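The Comeback of the Orange Kitchen

Walk the stalls at the Stisberg flea market in December and you'll see it by the third table: orange is back, and I couldn't be happier! Enamel pots, bread bins, egg cups – six years ago sellers could hardly give them away, and now the good ones are gone before nine in the morning.

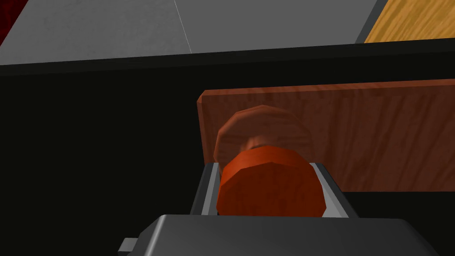
Color in the kitchen used to be a serious business. The old Plustik catalog listed 800 household pieces, and you could order nearly all of them in a shade called Ember. What makes these oranges so lovable is that they're rarely one flat color. A cylinder with a bright orange top band that slides into a deeper red-orange, like the one held upright between those two fingers, has just the kind of fade collectors go hunting for on Jakab storage jars.

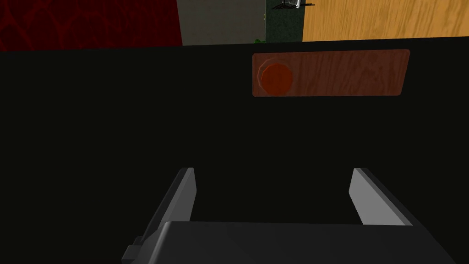
Do you need to repaint the whole kitchen to make orange work?
Start with a single shelf. Three or four pieces against a plain wall will warm up the room, and you can keep adding as you find them. My own shelf began with a chipped Rurirex sugar tin – still my favorite – and has since spread to the windowsill.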